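Speaker notes – Folding and storing work garments, session two
Hubert Jabłońska, Nerkar training room, January 10, 2026

Slide 1. Name, topic, length of talk. Questions at the end, except on sizing, which can be asked any time.

Slide 2. Scope. Light cotton and cotton-blend workwear only. Coats and anything quilted are covered in April.

Slide 3. The Cillar site. It holds 2000 garments across two rooms. Of these, 758 were on the wrong shelf at the last stock check. Pause here. Most of the errors were size errors – a medium placed with the larges – and very few were wrong garment types.

Slide 4. Why folds matter for size. The label sits inside the collar. If the collar is folded under, the label can't be read without opening the garment, and an opened garment is usually put back badly. Collar up, label facing out.

Slide 5. Fold width. Foulkes shelves are 700 mm wide and take two stacks with a gap. Justero shelves are 500 mm and take one. Use the same fold for both. Mention the card template and pass it down the rows.

Slide 6. Color. Light blue goes at eye level. It shows marks sooner than navy and should be checked on both sides before it is stacked.
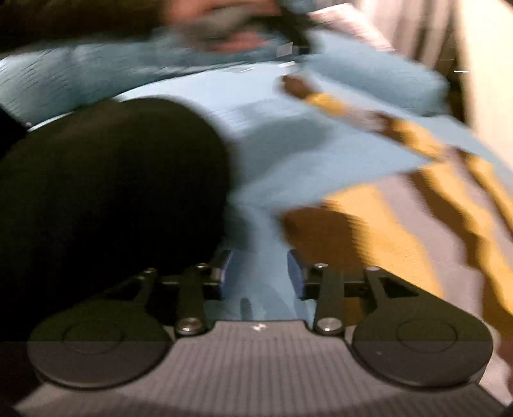

Slide 7. Sleeves. Lay them straight down the back, cuffs level with the hem. Crossed sleeves make a ridge, and a stack with ridges leans after about ten pieces. Show the bad stack first, then the good one.

Slide 8. Returns. Anything missing a button goes in the repair bin, unfolded. Do not pin a note to the fabric – use the tag.

Slide 9. Practice round. Pairs, one table each. Swap after five garments. Collect the templates before the break.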